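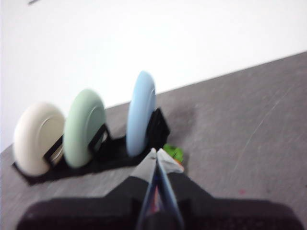 Plates keep tipping in low dish rack, any fix?
Asked 20/02/2026
Got a Wultex rack in December for the kids pastel plates. Black, long, low. They lean into each other and the rims scuff. Drying mat underneath or no? Cheap fixes only pls, 2 dollars ish
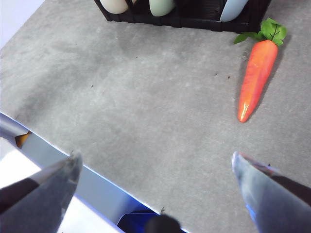 Answer 1
Slots are prob too wide for kids plates. Skip every other one if you can. And felt type stuff under it, like that gray covering the carrot is lying on, stops the rack sliding but its slow to dry. I'd drain on a tray first, then move teh rack over.

Answer 2
get a Nallia one, done

Answer 3
Take one plate out, see if the rest still lean. If yes bend the prongs in a bit (only if wire, plastic will snap).

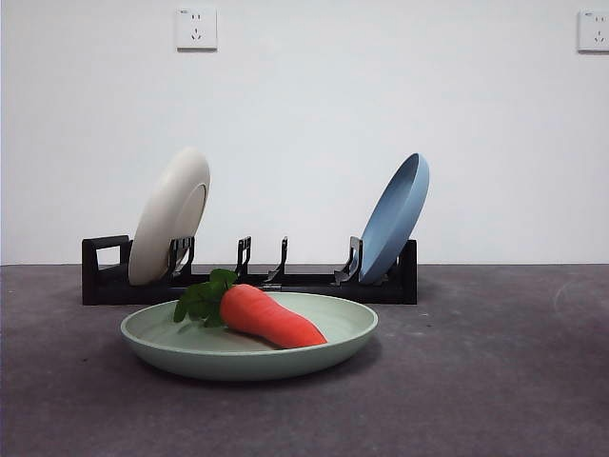 Green plate out, cream and blue still in the rack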